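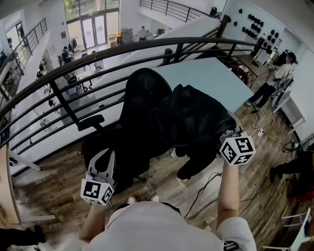 Workplace Housekeeping, Unit 4: Shared Upper Floors
Course handout, Clinamo short courses, February 2025
Tutor: Lovely Dizon

4.1 Coats and bags

Most shared workspaces have too few hooks, so outdoor clothing ends up on chairs. A jacket over the back of an office chair is acceptable for a short visit. Once it covers the seat as well, the chair is out of use and the next person will fetch another one from downstairs.

Check that sleeves and straps do not reach the floor, where castors catch them. Cables on a wooden floor need the same check — run them along a wall where you can.

4.2 Railings

A railing at the edge of a mezzanine is there to stop falls. Bags and jackets hung over it can slip to the level below, and pockets empty themselves when the cloth is moved. Walk the length of the railing at the start of each round and look at the top rail first.

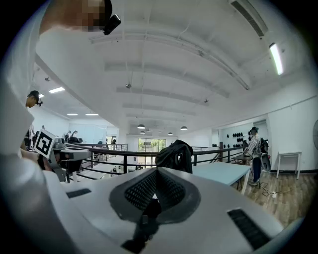

4.3 Exercise

Work in pairs. Choose a room with at least one chair in use as a coat stand. Write down where each item was left and where it should go, then agree a place for coats with the people who work there. Allow 40 minutes. Hand your sheet to Karim Chraibi before the next session.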